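28 Nov 2018, Mesonholm, kleiner Saal. Notizen für mich, bitte nicht ablesen!

**Einstieg (locker, noch keine Theorie)**

Hallo zusammen, ich bin Elif Naz Kahraman, und ich rede heute über Kartons. Ja, wirklich über Kartons. Und über das, was wir hineinlegen, wie wir sie zumachen und warum der Kleinkram vom Schreibtisch beim Umzug immer die meisten Nerven kostet.

Kurz fragen: Wer ist dieses Jahr umgezogen, privat oder mit dem Büro? Hände hoch. Drei Bilder laufen lassen, dabei nicht zu viel reden.
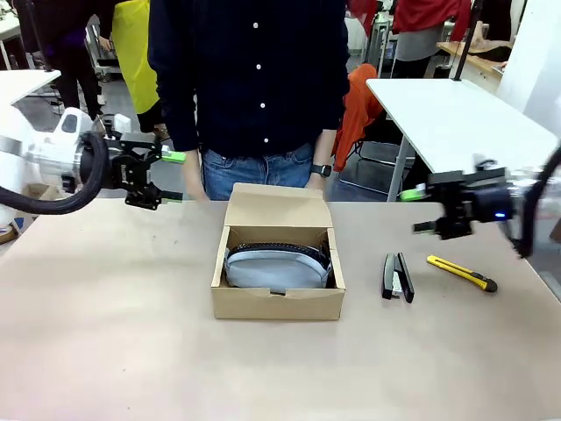
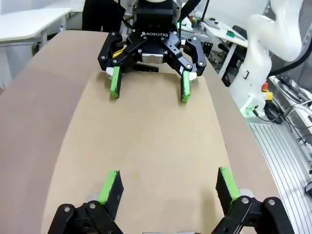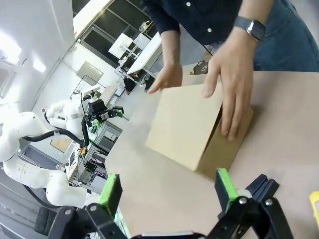

**Teil 1: Der Karton für den ersten Tag**

Als wir mit Bernov in die neuen Räume gezogen sind, hatten wir 902 Kartons auf der Liste. 902! Und am ersten Morgen hat das halbe Büro einen Hefter gesucht. Der war natürlich da, irgendwo, in einem Karton mit der Aufschrift "Diverses". (Pause, da lachen immer welche.)

Seitdem packe ich für jeden Arbeitsplatz einen kleinen Karton extra, und der kommt als Letztes zu und als Erstes auf. Hinein kommt:

- ein weiches Etui mit Reißverschluss für Stifte, Kabel, USB-Sticks
- Hefter und eine Schachtel Klammern
- Cuttermesser, Klinge ganz eingefahren
- Klebeband, ein dicker Filzstift
- das Ladegerät, das man sonst garantiert vergisst

Zum Etui: zuerst hinein, flach auf den Boden, wenn es passt. Wenn nicht, dann eben leicht schräg, Stoff gibt ja nach. Alles Harte danach daneben. Mein Kollege aus der Logistik bei Değirmenci schwört auf die umgekehrte Reihenfolge - darüber können wir nachher gern streiten.

**Teil 2: Das Cuttermesser**

Hier langsamer werden, das ist der ernste Teil. Das Messer liegt beim Packen ständig herum, man braucht es ja dauernd. Meine Regel: Es hat einen festen Platz auf dem Tisch, immer denselben, und dahin geht es nach jedem Schnitt zurück. Klinge rein, ablegen, weitermachen. Knallige Farbe kaufen, Gelb oder Orange! Ein graues Messer auf grauem Packpapier findet man mit der Handfläche, und das will keiner.

Anekdote Astley nur erzählen, wenn Zeit ist (die mit dem zerschnittenen Mantel).

**Teil 3: Zumachen**

Klappt den Deckel zu und legt beide Hände drauf, eine an die Ecke, eine an die Seite. Dann merkt ihr sofort, ob etwas drückt. Drückt es, noch mal auf! Bitte nicht mit Klebeband gewinnen wollen, das geht im Treppenhaus schief.

Mit etwas Übung schafft man einen solchen Karton in rund 4 Minuten. Bei uns waren es 60 Arbeitsplätze, wir haben das an einem Nachmittag zu viert erledigt und danach noch Kuchen gegessen.

Beschriften: Name, Raum, fertig. Auf zwei Seiten, nie auf den Deckel, der verschwindet im Stapel. Ich male noch einen dicken Punkt dazu, damit die Leute vom Transport wissen, dass der obenauf gehört.

**Fragen, die wohl kommen**

- Plastikboxen statt Pappe? Gern, wenn man sie danach irgendwo lassen kann. Wir konnten es nicht.
- Was kostet der Spaß? Wir haben für Material 2000 Euro eingeplant, Filzstifte inklusive - die sind übrigens alle weg.
- Gibt es die Packliste? Ja, liegt vorne am Ausgang, im Januar schicke ich die überarbeitete Fassung herum. Zettel für die Mailadressen nicht vergessen!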